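Goltik G2. Guía de puesta en marcha
Sección 4. Preparación del puesto y primera toma con las pinzas de mano

Revisado el 24 de abril de 2018. Responsable técnico: Sylvain Vidal. Distribución y repuestos: Bokero.

4.1 Alcance

Esta sección cubre el montaje del puesto de demostración, la conexión de las dos pinzas de mano, la puesta a cero y la primera toma de prueba. La instalación del programa Handus se trata en la sección 3 y debe estar terminada antes de continuar. El ajuste de las pinzas en brazo fijo se describe en la sección 7.

4.2 Requisitos del puesto

Superficie de trabajo plana, horizontal y sin vibraciones. La altura recomendada permite al operador mantener los codos flexionados y las muñecas rectas durante toda la toma.

Espacio libre detrás del operador suficiente para que el cable de cada pinza llegue al concentrador sin tensión.

Iluminación dirigida a la zona de trabajo. Las superficies brillantes devuelven reflejos a las cámaras de las pinzas; conviene orientar las lámparas antes de calibrar y no tocarlas después.

Toma de corriente con conexión a tierra. No utilice la misma regleta para motores, compresores o herramientas de potencia.

PRECAUCIÓN. No tienda los cables por zonas de paso. Un tirón en el conector trasero puede dañar la placa de entrada de la pinza, y esa avería queda fuera de la garantía.

4.3 Conexión de las pinzas

1. Apague el concentrador y espere a que se extinga el indicador frontal.

2. Identifique las pinzas. La etiqueta interior lleva la letra I (izquierda) o D (derecha). No son intercambiables: cada unidad conserva en memoria su propia tabla de apertura.

3. Introduzca el conector de la pinza izquierda en el puerto 1 y el de la derecha en el puerto 2. Gire el anillo hasta notar el tope.

4. Forme un bucle holgado con cada cable a la altura de la muñeca. El bucle debe permitir el giro completo de la mano sin que el cable se tense.

5. Encienda el concentrador. Abra Handus y compruebe que ambas unidades aparecen en el panel Dispositivos con el estado «Lista».

Nota. Si solo aparece una unidad, desconecte las dos, reinicie el concentrador y repita desde el paso 3. No conecte ni desconecte con el equipo encendido.

4.4 Puesta a cero

1. Apoye ambas pinzas sobre la superficie, sin objeto entre los dedos.

2. En Handus, seleccione Calibrar > Apertura.

3. Cierre por completo la pinza izquierda y manténgala cerrada hasta oír la señal. Ábrala por completo y espere la segunda señal.

4. Repita la operación con la derecha.

5. Compruebe la lectura. Con la pinza cerrada debe mostrarse 0; con la pinza abierta, 1066. Se trata de unidades internas del codificador, sin equivalencia directa en milímetros.

Si la lectura máxima no alcanza el valor indicado, revise que los dedos estén bien asentados y que no haya restos de adhesivo en la guía. Después, repita la calibración completa. No corrija el valor a mano en el archivo de configuración.

4.5 Colocación del objeto de prueba

Para la primera toma se recomienda un objeto plano, ligero y de contorno nítido. Una pizarra blanca pequeña con mango cumple estas condiciones y, al quedar tendida sobre la mesa, obliga a trabajar con los dedos cerca de la superficie.

1. Retire de la zona de trabajo cualquier objeto ajeno a la tarea.

2. Coloque la pizarra plana, con el mango hacia el operador.

3. Sujete una pinza con cada mano y sitúelas a ambos lados del objeto, sin agarrarlo.

4. Compruebe en la vista previa que el contorno se distingue del fondo.

Posición de las manos sobre el puesto y detalle de los dedos junto a la pizarra:

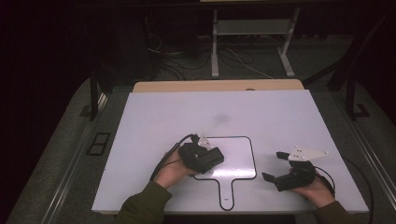
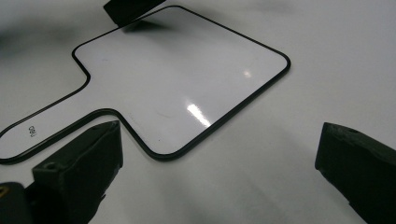

5. Si los reflejos impiden distinguir el borde en la vista previa, modifique el ángulo de la lámpara. Como alternativa, reduzca la exposición en Cámaras > Manual. No active la exposición automática: los cambios de brillo durante la toma dificultan el alineado posterior.

6. Guarde la configuración con un nombre propio. La plantilla de fábrica se restaura con cada actualización de Handus.

4.6 Primera toma

1. Pulse Nueva toma y asigne un identificador. Se admiten hasta 155 caracteres, sin espacios ni tildes.

2. Mantenga las dos pinzas abiertas e inmóviles hasta la señal de inicio.

3. Acerque los dedos al borde del objeto con un movimiento continuo. Evite arrastrarlos por la mesa.

4. Cierre la pinza sobre el mango, levante la pizarra y deposítela de nuevo en la posición inicial.

5. Abra las dos pinzas, retire las manos y pulse Fin.

6. Revise la toma antes de aceptarla. Rechace las que presenten saltos en la gráfica de apertura o pérdida de imagen en cualquiera de las cámaras.

PRECAUCIÓN. El cierre es mecánico y transmite directamente la fuerza de la mano. No pince vidrio, láminas afiladas ni recipientes a presión.

Nota. Una cadencia regular da mejores resultados que una rápida. Si el operador cambia de mano a mitad de la serie, abra una serie nueva.

4.7 Almacenamiento

Cada serie admite 500 tomas. Al llegar al límite, Handus cierra la serie y solicita un nombre para la siguiente. El disco de destino debe disponer de 500 GB libres antes de iniciar una campaña de trabajo; con menos espacio el programa muestra un aviso, pero no bloquea la grabación.

No se admiten unidades de red como destino directo. Grabe en el disco local y copie los datos al terminar.

4.8 Incidencias frecuentes

La apertura oscila con la pinza quieta. Cable tenso o anillo mal cerrado. Repita el apartado 4.3.

Imagen negra en una cámara. Puerto en reposo. Desactive el ahorro de energía del equipo y reinicie.

El dedo no vuelve a la posición abierta. Suciedad en la guía. Límpiela con un paño seco; no aplique aceite.

Error E-07 al guardar. La ruta contiene caracteres no admitidos. Cambie la carpeta de destino.

Los juegos de dedos de recambio se suministran por parejas. Los fabricados por Sowerby antes de marzo requieren el adaptador corto, incluido en la bolsa de tornillería. Para solicitar recambios a Bokero, indique el número de serie grabado en la base del concentrador.

Continúa en la sección 5, Grabación de series y etiquetado.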